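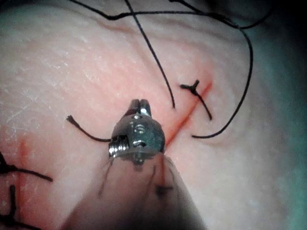

Rosimeire Bittencourt asks whether the wrist camera should be focused on the jaws or on the thread, because on her build one of the two is always soft and the arm misses every other pick-up. Focus on the jaw tip. The thread is only useful to you when it is near the jaws, and at that point it falls in the same plane. The rest of this page covers the order in which to mount, focus and set up the camera, with the changes made to the instrument since the first version.

Filed under: Small arms > Instruments > Wrist cameras

Search the workshop pages... Go

Before you start

You need a working arm with the small jaw instrument fitted, and a Clasar board running the jaw servo. The camera is the Flirkix bare module with the adjustable lens. The fixed-focus version looks identical in the listing and cannot be used at this distance. You also need a hex key for the clamp, a strip of 800 grit paper, matt black paint, thread lock and a length of black suture thread.

Do the mechanical work with the servo lead unplugged. The jaws are narrow and close to a point, and they will go through a fingertip.

1. Check the jaws

Hold the tip up to a lamp and close the jaws by hand. There should be no light between them at the point. A gap further back, near the hub, does no harm. If the gap is at the point, fold the 800 grit paper, close the jaws on it lightly and draw it out towards you. Repeat, turning the paper over, until the light goes. Wipe off the grit with a damp cloth before you open the jaws fully.

Tighten the pivot screw until the jaws bind, then back it off until they move freely. Put a trace of thread lock on the head only. If it runs into the pivot you will have to strip the tip and clean it.

Look at the side screw as well. On our tip its thread stands proud of the hub on the left, and loose suture finds its way to it. The tail lying to the left of the tip runs towards that screw, and a strand caught there will be dragged along when the arm moves. A sleeve of heat-shrink over the exposed thread is the simplest fix. Filing the screw down also works but leaves you nothing to grip if it has to come out later.

2. Mount the camera

Clamp the bracket to the instrument so that the lens looks along the shaft towards the tip. The shaft will take up part of the view at the bottom and will be badly out of focus. Accept this. Moving the camera further out to one side clears the view but puts the lens where it hits the work on a shallow approach, and the bracket then acts as a lever on the clamp.

Set the jaw tip slightly left of centre and leave the space to the right for the line you are following. A tip in the exact centre hides the part of the incision you are about to reach. In our view the red line comes down from the upper right, passes just to the right of the jaws and goes behind the hub, so the part still ahead of the tip can be followed by the software and by the person driving.

Tighten the clamp, then push the bracket sideways with a finger. If the picture shifts and does not return, the bracket is slipping. Roughen the inside of the clamp and try again.

3. Set the focus

Park the arm so that the tip is just clear of a flat surface. Lay a piece of black thread next to the jaws. Loosen the lens lock ring and turn the lens until the edges of the jaws are sharp, then check the thread. On the Flirkix module the lens ends up well out of its barrel, and it will wobble. Wrap the lens thread once with plumber's tape before the final adjustment.

Lock the ring, drive the arm through its full wrist travel and check again. Do not trust a focus set with the arm standing still.

4. Deal with the highlights

Polished metal near a lamp gives bright spots, and thread detection in Fluteo tends to fit lines to them. There are two remedies, and you will probably want both.

Paint the hub matt black, keeping clear of the jaws and the pivot. We have not yet painted the tip shown on this page, so the highlights on its rounded parts are still there to be masked.

Move the lamp. Light from behind the camera is the worst case. A lamp set low and to one side shows the wrinkles in the tissue more strongly but leaves the jaws darker, and the wrinkles are easier to reject than the highlights. They run in broadly parallel lines and have no hard dark edge.

5. Mask the shaft

In Fluteo, open the mask editor and draw a wedge over the shaft, wider at the bottom. Stop it below the hub. Anything inside the wedge is ignored, including sutures that are faintly visible through the blur. Those detections were the cause of most of our false picks: the software sees a dark smudge, takes it for a knot and gives it a position it does not have.

Leave a narrow unmasked margin around the jaws. If the margin is too wide the jaw edges are reported as thread. If it is too narrow, the strand vanishes at the moment of grasping.

6. Calibrate the jaw travel

Reconnect the servo. In the Clasar console, close the jaws in single steps until they meet and note the value. Ours meet at 449. Set the closed limit 9 steps beyond that to give some grip, and no more. Jae-hoon Yeon set his at 18 beyond and sheared the horn. The current limit should be left at its default until the travel is right.

Re-check the value when the instrument has warmed up. We log every closure at the Pacheco bench, and after over 800 of them the meeting point had crept enough to let thread slip.

7. First pick-up

Start with a single loose strand, well away from any tied stitch. Approach from above, stop, let the detection settle, then close. Lift slowly and watch whether the strand moves with the jaws.

Long loose lengths are harder. Where strands cross, Fluteo often joins two of them and reports one — set the crossing rule to "split" and pick a free end as the target. Trim long tails before a run if you only want to test the jaws.

If the arm closes short of the strand every time by the same amount, the hand-eye offset is wrong and must be measured again. If the error varies, go back to step 2 and check the clamp.

Cable routing for the camera lead is on the wrist page. Leave a full loop of slack at the joint before you tie it down.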